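Open day at the Živković luggage repair shop

The open day at Živković runs once a year in August, and this time I got there at nine, before the line. The shop takes up the ground floor of an old shoe factory. Visitors go through in groups of 12 or so, and the tour lasts a little over an hour. Entry was free, with a box at the door for the apprentice fund.

Our guide was Renzo Messina, who has run the repair floor for years and before that sold zippers. He started us in the intake room, where each case gets a paper tag with a number. The last tag on the rail that morning was 3259. The numbering goes back to the day the shop opened and has never been restarted, he told us. Fabric cases go to the left and hard shells to the right, and anything that has sat in salt water goes to a separate sink out back.

Wheels are most of the work. Messina said roughly 100 cases come through in a busy week in summer, and the majority need a wheel, an axle or a housing. The old housings are drilled out and the new ones riveted in. Matching the part takes longer than fitting it. There is a wall of small drawers for this, sorted by axle width, and one large bin marked Omov for parts from a maker that no longer supplies spares. People in our group asked to buy from that bin and were told no.

Next came the lining bench. Lilla Kozma showed us how a torn lining comes out of a hard case. It is glued along the rim and stitched to the divider, and she works a dull blade around the edge. A full lining costs $79, pockets included. She keeps offcuts for patches, mostly grays and blues, and said a patch near the hinge hardly ever lasts.

She also talked about spills. Lotion and makeup are worse than wine, in her opinion, as the oil gets under the glue and the fabric lifts months later.

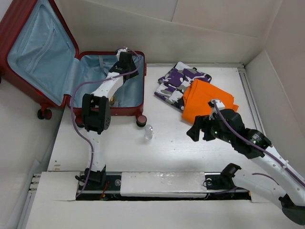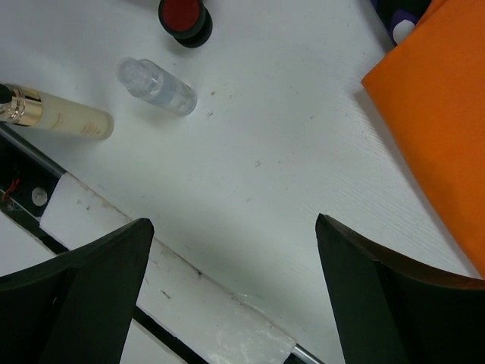 Does a stained lining always have to be replaced?
Most can be cleaned if the stain is fresh. Kozma uses dish soap, cool water and a soft brush, then leaves the case open for a full day. Once the glue has let go, she replaces the panel.

After the lining bench we had coffee in the yard. Two other firms had tables there. Wirken sells locks and replacement handles, and their man let us try a telescoping handle with the cover off so we could see the spring pins. Fullico had sewing thread and webbing by the yard. I bought five yards of black webbing for a bag at home and paid more than I would have online.

The last stop was the handle room, the noisiest part of the building. It was hard to hear, and our group had grown by then with people who had missed their own. Ekow Amegashie did a full handle swap while we watched. The screws are hidden under the lining on most cases, so the lining has to be unzipped or cut first. He went through the job at normal speed and then again slowly with a spare.

Some practical notes. Parking is on the street only and was full by ten. The stairs to the yard are steep and there is no ramp. You can bring one case for a free quote, but they don't do repairs on the day. Mine needs a new rear axle and should be ready Tuesday.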